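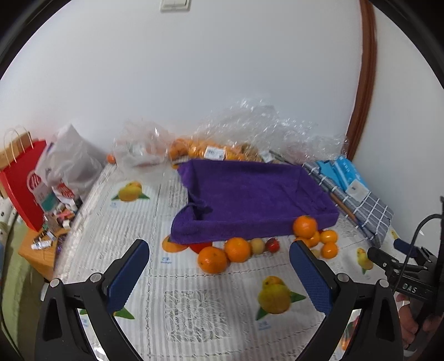 4.2 Collecting demonstrations at the table

Bestine is a two-arm bench robot built in the shared workshop at Mesasance, and its job is to move fruit of different sizes into a tray without marking it. The arms were not ready when we needed training data, so all demonstrations were done by hand, with a pair of hand-held grippers, on an ordinary table in a home. We wanted a room with a normal amount of clutter. The tray was draped in deep purple plush and the fruit set out directly in front of its near wall (Figure 3), with large oranges and much smaller citrus side by side. The tablecloth had its own fruit printed on it, including a large yellow-green mango, and we left it in place. A camera model that reaches for a printed mango is of no use in a kitchen, and we preferred to find that out early. Bags and shopping along the wall stayed where they were too.

Each demonstration began with both grippers open and ended when the operator let go over the tray. Marisol Wojcik and Sunita Kasprzak took turns as operator. We had no script for which fruit to pick first. Operators were asked only to use the nearer hand where they could and to keep the other gripper clear of the path. In practice people differ on this. One of us tended to park the idle gripper close beside the tray, and the other held it well back over the edge of the table, and the difference shows up in the trained policy as a small wandering motion of the idle arm that we have not been able to remove.

We recorded 826 demonstrations over 14 evenings. After review 671 were kept. Most of the rejected ones had lost tracking when a wrist turned too far and the camera faced the wall, and the rest were cases where the fruit was dropped short of the tray and rolled. We thought about keeping the drops as recovery examples and decided against it, as the operators had recovered in very different ways - one used the second gripper as a stop, the other chased the fruit. A later version of the set may include them under a separate label.

The plush lining was chosen for the landing. In the first trials at the workshop we used a bare tray, and fruit released from even a small height bounced or ran to one end. Plush holds a round object close to where it is put down. The drawback is that the cloth moves. It bunches at the corners after a few placements, and the dark folds can look to the depth estimate like holes in the tray. We did not pin it. Bestine has to deal with the same cloth, and a pinned cloth in training would have given us a tidier number and a worse robot.

Small fruit needed more care than large. With an orange the jaws only have to close until they meet it, and an error of several millimetres at the wrist makes little difference. With small oval fruit the long axis matters. If it is taken lengthwise across the jaws it can swing or slip, and a stem pointing outwards takes up room that the wrist estimate knows nothing about. We asked the operators to slow down for these and to lift straight up before moving sideways.

Figure 4. Small oval citrus fruit turned sideways between the ribbed blue pads of one gripper, with its stem to the left. The second gripper is at the left, with a round orange fruit at its tip. 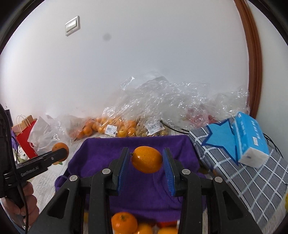

Does the home-built arm need force sensing to do this task?

For firm citrus it does not. Motor current gives a good enough sign that the jaws have met the fruit, and a fixed limit on that current kept the skins unmarked in our tests. Soft fruit such as ripe apricots would need something better, and we have not tried it.

4.3 Moving the data to the arms

The arms were assembled at Mesasance from printed links and hobby servos, using the Quintanilla base plate described in Section 3. The wrist camera on each arm was mounted to match the view from the hand-held tool as closely as we could manage with a file and a set of washers. Matching the height took most of a week. The angle was easier, once Kasprzak had cut a wedge from scrap and glued it under the bracket.

Training ran on one desktop computer in the workshop at Fludville, mainly overnight, as the room is shared and the fan is loud. We then ran 200 trials on the arms with fruit that had not been used in the demonstrations. Results by fruit size are given in Section 5. The most common fault was a late release, where the jaws opened after the wrist had already started back, and it was more frequent on the left arm. We think this comes from play in the left elbow joint and not from the data - the same policy run with a tightened joint in November released on time more often, though that was a short check and is not included in the results.

Filed under: Workshop Robotics > Papers and Build Notes

Contact the authors | Copyright Mesasance Shared Workshop | Back to top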